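Plastic folders keep leaning over in a desktop file organizer

Posted by Beverley Garside
Jan 21, 2021
Home Office & Paperwork

I have one of those plastic file organizers that sits on a desk, the kind with slots and little holes all over the walls. I use it for household papers: insurance, school forms, car, medical. Everything is in thin plastic sleeves, a different color for each subject.

The sleeves are floppy. If a slot has only one or two in it, they bend forward and slide down until I can't see which is which. When I pull one out, the one beside it comes up too. The whole organizer also moves across the desk when I put something back in a hurry.

I would rather not buy a filing cabinet. I live in a small apartment in Enon and the desk is also where I eat. Is there a way to make this work, or is it the wrong thing for plastic sleeves?

Osian Morris
7 people found this helpful

It will work, but you need to change how you load it. I had the same trouble for more than 20 years in a school office and this is what I settled on.

Start by taking everything out. Sort the papers before you put any of them back, and throw away what you don't need. Most people find old envelopes and two copies of the same letter.

Next, put one subject in each slot and don't leave a slot half used. A single sleeve with three sheets of paper in it has nothing to hold it up. Cut a piece of stiff card a little smaller than the sleeve and slide it in behind the papers. Cereal box card is fine. The card does the standing up and the sleeve only has to hold things together. 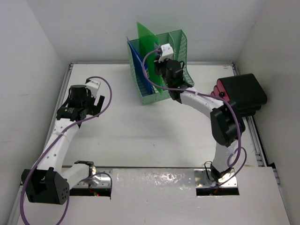 Put the sleeves you use most toward one side, and always the same side. I keep bills on the left and anything waiting for an answer next to them. If two sleeves cling together, it is usually static or a bit of old sticker glue. Wipe them both with a damp cloth and let them dry before they go back.

Pull a sleeve straight up with your fingers near the middle of the top edge. If you take it by the corner, it twists and drags on the divider, and that is what brings the neighbor up with it.

For the sliding, stick small rubber feet under the corners. A square of shelf liner also works - cut it a bit smaller than the base so it doesn't show. If the back of your desk is against a wall, push the organizer up close to it.

Label the top edge of each sleeve, not the slot. Slots get swapped.

Dean Oakley

just get a box with a lid. I gave up on the standing kind

Chepkoech Shirima
2 people found this helpful

I agree with the card idea. If you don't want to cut any, you can buy stiffer folders and put the floppy sleeves inside them. I did that for the medical papers only, as those get taken out the most.

Also check how tall your sleeves are. Mine stick up well above the organizer and the tall ones lean the worst. Turning them on their side helped, but then you need an organizer that is long enough. Measure first. I didn't, and had to take one back to the store.

Beverley Garside

Thank you. I cut up two cereal boxes last night and the insurance and car sleeves are standing up now. I still have the school forms to go through and will probably leave those until February. The shelf liner stopped the sliding.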